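Week 5: Taking Notes While Somebody Is Talking

Course handout, Listening and Note-Making, Painemal Evening School
Tutor: Rocío Gaete

Hello again, everyone, and thank you for such a lively session last time. I promised to write up what we covered for those of you who had to leave before the break, and as usual it has grown a little in the writing, so please put the kettle on and don't feel you have to read it all in one go.

We started with the question Vicente asked in September, and which I've been carrying around with me ever since: why do the people who write the most during a talk so often remember the least of it? I don't think there is one answer. Part of it is speed. A relaxed speaker gets through words a good deal faster than a hand can form them, so anyone trying to catch every sentence is always working on the one before last. You are copying, and while you copy you can't do much else (you certainly can't disagree with anybody, and disagreeing is half the fun of a lecture).

The other part is what the page looks like afterward. Think back to the Drundow recording, the one on how the old market town lost its river trade. Several of you handed in full pages with no gaps, no headings and no sign of which remarks the speaker cared about. The joke about the ferryman took up as much room as the reason the wharves closed! When you come back to a page like that after two weeks, everything on it is speaking at the same volume.

So we tried the split page. Draw a line down your sheet, with a narrow strip on the left and the rest on the right. The wide side is for what you hear, in short phrases, with plenty of air between them. The narrow side stays blank during the talk. Afterward, the same evening if you possibly can, you go down it writing a question beside each chunk: "Why did the tolls matter?" or "Who paid for the second bridge?" Then you cover the wide side with a sheet of paper and see whether you can answer your own questions out loud. It feels silly for the first few minutes. Please do it anyway, and do it out loud, even if the cat looks at you.

A word about abbreviations. I gave you my own list, but mine grew out of my own habits and there's no reason it should suit you. Use an arrow for "leads to," a triangle for "change," w/ and w/o, and the first few letters of any long name that keeps coming back. In the Drundow talk I wrote Dr. for the town and then spent a whole evening wondering which doctor I had meant, so do pick something you'll recognize later. Five or six signs you know well will carry you further than a page of clever ones you have to look up.

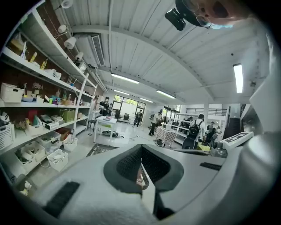 Vicente Riquelme wrote to me after class to say that he had tried the split page on the Traltthorpe lecture and found he was still scribbling nonstop down the right-hand side, only now in a thinner column. He wondered whether some people just can't listen without a moving pen, and whether it would be so terrible to let them.

I've thought about this quite a bit, and I don't believe it's terrible at all, Vicente. Some of us do settle better with our hands busy. What I'd suggest is giving the pen a rule. Let the speaker finish a thought before you begin to write, and then write it in your own words, however clumsy. You will lose things. You'll lose dates, mostly, and dates can nearly always be found again. What you gain is that each line on the page has already been through your head once.

If the waiting makes you anxious, leave a gap and put a small cross in it. The cross means "I missed something and I know it." My own notes from the Traltthorpe lecture have crosses all over the second half, where the speaker hurried through the enclosure years to make up time, and I filled most of them in afterward from the chapter.

On listening for signposts: we made a list on the board and I copied it down before it was wiped.

"There are two reasons for this" (write a 1 and a 2 straight away, and leave room)
"The real difficulty was" (underline whatever comes next)
"To go back a moment" (look up the page and add to the earlier note)
"As I said" (a mark in the margin, it matters to them)
"Incidentally" (rest your hand)

One of you asked about laptops. I'm happy for you to type if handwriting is painful or slow for you. The only trouble is that typing makes it so easy to take down everything word for word, so you'll need to be stricter with yourself about waiting.

For next time

Please read pages 42 to 62 of the course reader, the Dullstead essay on village schools. It was written to be spoken, and you'll hear that if you read a paragraph aloud. Make split-page notes on it as though you were sitting in the audience, then close the reader and write a summary of no more than 200 words from the narrow column alone. Bring both the notes and the summary, and bring them messy. A page with crossings-out tells me far more than a clean copy.

If you missed the Drundow recording, ask me for it and I'll play it again during the break.

Rocío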